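Warum Roboter Regeln brauchen

Hallo! Ich bin Kristýna, und ich arbeite in einer Werkstatt, in der Roboterarme lernen, im Haushalt zu helfen. Meistens geht es um die Küche. Wenn ich in Schulen zu Besuch bin, werde ich fast immer zuerst gefragt, wie stark so ein Roboter ist. Danach kommt gleich: »Und was macht ihr, wenn er spinnt?« Die zweite Frage finde ich super, denn um die geht es heute.

Ein Roboterarm ist eine Maschine mit Gelenken. Du hast auch welche: Schulter, Ellbogen, Handgelenk. In jedem Gelenk vom Roboter sitzt ein Motor, und ein Computer sagt den Motoren, wie weit sie sich drehen sollen. Der Arm weiß aber nicht von selbst, dass deine Finger wehtun können oder dass ein Glas zerbricht. Das müssen wir Menschen vorher bedenken und aufschreiben.

Wer schreibt die Regeln?

Es gibt Regeln, die für ganz viele Firmen in vielen Ländern gelten. Die nennt man Normen. Eine Norm kennst du bestimmt, auch wenn du das Wort noch nie gehört hast: Ein Blatt A4 ist überall gleich groß, egal in welchem Laden du deinen Block kaufst. Für Roboter gibt es auch Normen. Darin geht es zum Beispiel darum, wie man einen Roboter sicher anhalten kann. Die Texte sind ziemlich dick und, na ja, nicht gerade spannend wie ein Krimi. Meine Kollegin Alžběta Halás liest sie trotzdem gern (mit Textmarker in vier Farben!).

Dazu kommen die Regeln, die sich eine Werkstatt selber gibt. Unsere hängen neben der Tür, und das sind die wichtigsten:

Vor dem Start laut »Achtung, Arm läuft!« rufen.
Der Notstopp liegt immer in Reichweite.
Solange der Arm sich bewegt, bleiben alle Hände draußen.
Lange Haare zusammenbinden, Schals ausziehen.
Keine scharfen Messer beim Üben.
Kabel so legen, dass sich der Arm nicht darin verfängt.
Wer müde ist, macht Pause.

Der Notstopp ist ein dicker roter Knopf. Wenn jemand draufhaut, bleibt der Arm stehen. Drücken darf ihn bei uns jeder, auch Besuch, und es wird niemand ausgeschimpft, wenn es ein falscher Alarm war. Das ist mir total wichtig! Wer Angst vor Ärger hat, wartet nämlich zu lange.

Langsam ist erlaubt

Viele Kinder sind erst mal enttäuscht, wenn sie unseren Arm sehen. Der bewegt sich ja wie eine Schildkröte! Stimmt. Stell dir vor, du rennst im Flur gegen deine Schwester. Das tut viel mehr weh, als wenn ihr euch beim Gehen anrempelt. Beim Roboter ist es genauso: Je langsamer er ist, desto weniger Wucht hat er, und desto mehr Zeit bleibt uns zum Reagieren. Neue Bewegungen üben wir deshalb immer im Schneckentempo.

Und dann schreiben wir alles auf. Jeder Versuch bekommt eine Nummer, auch die doofen, bei denen nichts geklappt hat. Gerade sind wir bei Nummer 3158. Bei Nummer 711 stand der Arm plötzlich still, und wir haben den halben Nachmittag gesucht, bis Alžběta einen lockeren Stecker fand. Seitdem steht »Stecker prüfen« auf unserer Liste, gleich hinter »Boden trocken?«. So wachsen Regeln: Jemand merkt etwas, schreibt es auf, und die anderen müssen nicht noch mal darüber stolpern.

In der Küche ist das alles kniffliger als in einer großen Fabrikhalle. Dort steht ein Roboter oft hinter einem Zaun und macht den ganzen Tag dasselbe. In der Küche liegt ständig etwas anderes herum, mal eine Banane, mal ein Brettchen, und Menschen wollen da ja auch noch kochen. 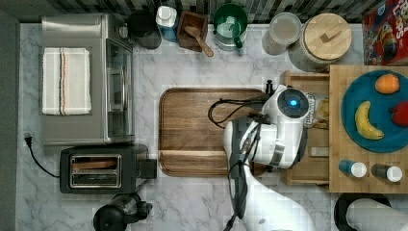
Darf ein Roboter selbst entscheiden, wann er nach einem Stopp weitermacht?

Bei uns darf er das nicht. Nach einem Notstopp schaut erst ein Mensch nach, was los war. Dann wird der Knopf wieder gelöst, und auch davon fährt der Arm noch nicht los. Erst wenn jemand zusätzlich auf Start drückt, geht es weiter.

Wenn du zu Hause einen Saugroboter hast, kannst du gleich mal auf Regelsuche gehen. Schau mit einem Erwachsenen in die Anleitung, vorne stehen meistens die Sicherheitshinweise. Such dir einen davon aus und überleg, was wohl passieren könnte, wenn sich keiner daran hält. Du kannst auch eine eigene Regel dazuschreiben. Aus einer Schulklasse kam neulich diese: »Erst die Legosteine wegräumen, dann einschalten.« Die hängt jetzt auch neben unserer Tür.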